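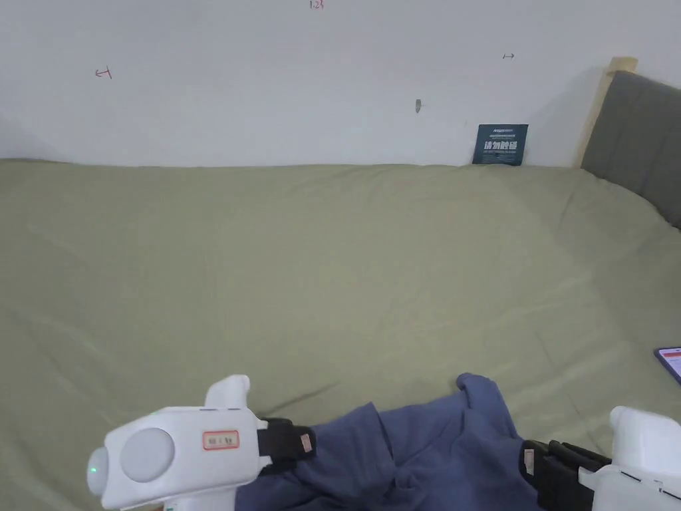 A bed made up with a green fitted sheet.

Stirnton Opens Overnight Rooms for Grieving Families

STIRNTON, Saturday, June 20, 2026. The Liva Bereavement Center has opened a small overnight wing for people who have recently lost a spouse, parent or child and do not wish to spend the first nights at home alone.

Guests may stay for up to 48 hours at no charge. A trained listener is on duty through the night, and meals are served in a shared kitchen. Relatives may visit at any hour and may stay over when a second room is free.

"Many people manage the day of the funeral, when the house is full," said Laine Vaher, director of the center. "The calls we receive come later, often at two or three in the morning. We wanted to be able to offer a bed as well as a voice on the telephone."

The center's telephone line took around 3,000 calls last year, according to its annual report. Callers over the age of 70 made up the largest group, and a growing number were adult children worried about a surviving parent.

Dénes Szabó, whose wife died in November, was among those asked to advise on the plans. He had been married for most of his adult life and said he had never before slept in an empty house.

"My daughter lives four hours away and could only come at weekends," Mr. Szabó said. "I sat up in the chair with the radio on. I would have gone somewhere if there had been somewhere to go."

The wing was paid for by a grant from the Clesis Fund and by 2,000 individual donors. Jurgita Šimkus, who manages the grant, said the fund will review use of the rooms after the first year before deciding on further support. A similar service in Ametepe is under discussion, but no site has been chosen.

Stays can be requested by the bereaved person or by a relative, doctor or member of the clergy. No referral is required. The center does not provide medical care, and staff will help callers in urgent need to reach the proper services.

Weekly support groups will continue on their present schedule in the main building.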